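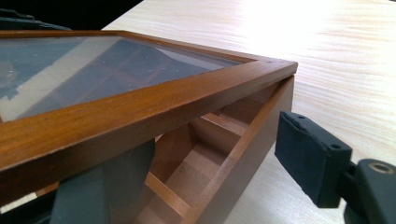
The wooden box with the glass lid.

The city's permit for the shuttle pilot came up for renewal this month, and I went to the hearing because I ride the thing. It's the small driverless bus Skenari runs between the Porument parking garage and the hospital. There is still a safety operator on board, and the new permit would let them take that person off after 9 p.m.

I was number 4 on the speakers' list. Evdokia Mitsotakis-Vlachou went before me and asked who picks up the phone if the shuttle stops in the middle of Swanepoel Avenue. The company's answer was a remote desk with two people on it at night. She asked where the desk was. They said they would get back to her.
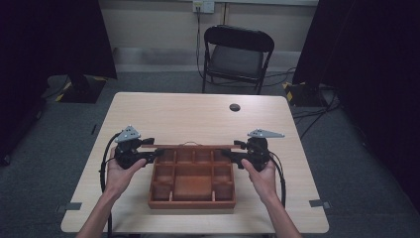 Compartment tray on the table.

My own question was about the stop logs. Skenari reported 567 unplanned stops since September, and the report doesn't say how long any of them lasted. I've been on for four of them. Three were over in a few seconds. The other one took almost the length of a phone call with my sister, and the operator had to drive us out by hand from behind a delivery truck.

I'm not against the service. It gets me to work and it's cheaper than parking. I would just like the durations in the report before the operator comes off.

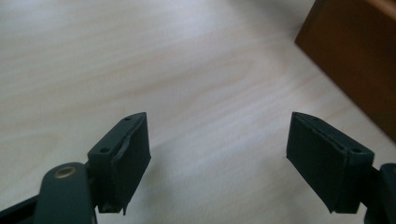
Pasano Riders Club

Markos Spanos is putting our written comments together for the second hearing. If you ride the late shuttle, send him the date, the stop nearest to you and how long you sat there. Lawal Wike has the old paper schedules if you need to check a time. The hearing room is the same one as before, up the back stairs.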